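# The Nerow Bench Pair: two arms, one box, a lot of drawer slides

The Plosham showroom is a unit behind a tile warehouse, and the coffee is from a pod. I mention this because the Nerow Bench Pair has a launch brochure printed on paper so thick you could roof a shed with it, and I had let the brochure set my expectations.

The Bench Pair is sold by Hallari as a sorting and kitting cell for small workshops: cabinetmakers, locksmiths, the sort of hardware distributor that still has a counter and a bell. Two arms, an enclosure, a tabletop, a tablet to boss it around with. You tip out a modest number of bits and it puts them where you've told it they belong. Hallari rents it for $3,782 a month on a minimum term of 11 months, a figure I queried twice. Why not 12? "People feel trapped by 12," said Themis Panagiotou, who looks after the Australian customers and has evidently given this more thought than I have.

I spent most of a week with the thing in October, first at Plosham and then at Deligiannis, a joinery supplier that has had one on trial since winter. I came home knowing far more about latches than I'd planned to.

## Out of the crate

It arrives in two crates and goes together with hex keys. Panagiotou can do it before lunch. The Deligiannis crew took until the following afternoon, partly because the instructions refer throughout to "the leading upright" without ever saying which upright is leading, or what it's leading them towards.

Once up, it's a tidy object. The frame is aluminium extrusion, so you can bolt your own nonsense to it, and everyone does. The wall panels are an option, and they come in more finishes than you'd credit. Grey is standard. Hallari's design people reckon a busy pattern does the vision software no harm, and the customers have taken this as permission. You can have brick, you can have ferns, you can have something called Coastal Linen. Deligiannis put it to a vote in the tearoom, and the dispatch desk has more people in it than the office does.

The arms themselves are less frivolous. Each ends in a two-fingered gripper, and the fingers are a consumable, which you'll discover in the pricing annexe and not before. They're quick to change. I did a set myself and only dropped one screw, into my shoe.

## Teaching it what a hinge is

Setting up a job means taking the arms through it by hand a few times while the software watches, then letting it have a go while you sit on your hands. This is the bit Hallari is proudest of, and it's good. I taught the cell to put cupboard catches in a tray in less time than it takes me to explain the dishwasher to a houseguest.

Mixed hardware is harder. The trade runs on parts that are long, skinny, shiny or all three, and the cell's manners vary with each. Drawer slides it likes. There's a channel to grab and plenty of length to be wrong about. Brass it handles well enough. Chrome makes it thoughtful.
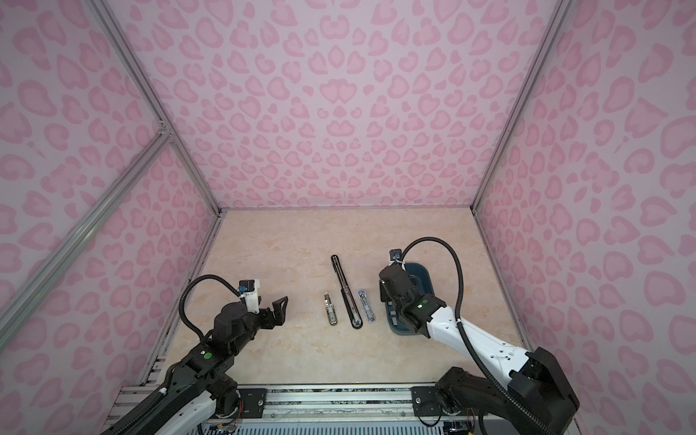 It'll come down over a polished plate, stop, back off a few millimetres and come down again, like a man parallel parking in front of a café. Panagiotou calls this "confirming". At Deligiannis they call it something else, and turn the overhead light off, after which it confirms a good deal less. A polarising filter is on the way, I was told, in the tone people use for trains.

The two-arm business is where you earn back some of that rent. One arm can be fetching while the other is putting down, and on long parts they'll hand across from left to right without much fuss. When both want the same patch of table, one gives way. It's always the left. I asked whether this could be changed and was shown a settings page with 79 entries on it, of which this wasn't one.

## The numbers, such as they are

My own test was a mixed order of 63 pieces, fished out of the Deligiannis returns bin and fed to the cell in small lots. It got through the order while I ate a sandwich, took a phone call and had a long look at a rack of bench vices. Two pieces ended up with the wrong company. One was a left-hand slide filed as a right-hand slide, and I'd have done the same. The other was a washer that had stuck to the back of a strike plate and gone along for the ride.

A competent person would've been quicker. The storeman at Deligiannis was, by a margin he asked me to print and which I've since lost. But he also had customers at the counter and a truck to load, and the cell had neither. It was still plodding along at six in the evening, after he'd knocked off and the roller door was down, and that's the pitch, really. Nerow's machine is a slow and steady junior who doesn't need the radio on.

## Grumbles

The fan is loud. It isn't factory loud, but put the cell next to a desk and somebody will move the desk.

The tablet logs you out after five minutes, including in the middle of teaching a job. I lost a perfectly good hinge routine this way and said a word that the showroom's voice control, I'm pleased to report, didn't recognise.

Cabling could be neater. The loops need slack to let the wrists turn, fair enough, but anything tall left on the table will find one sooner or later. And the trays are Hallari's own size, a shade narrower than the bins every supplier in the country already owns. Panagiotou says an adaptor plate is coming. It'll be extra.

## Who's it for

If you pack hardware kits all day from a short list of parts, ring them up and ask for the trial, which runs six weeks and includes someone coming out to bolt it together. Insist on that last part. If your returns bin looks like mine at home, with a tap washer, three foreign coins and half a door closer in it, keep your money for now.

Deligiannis has signed for its 11 months. The old sorting table is still out the back under a tarp, and when I asked, the storeman said there were no plans to get rid of it.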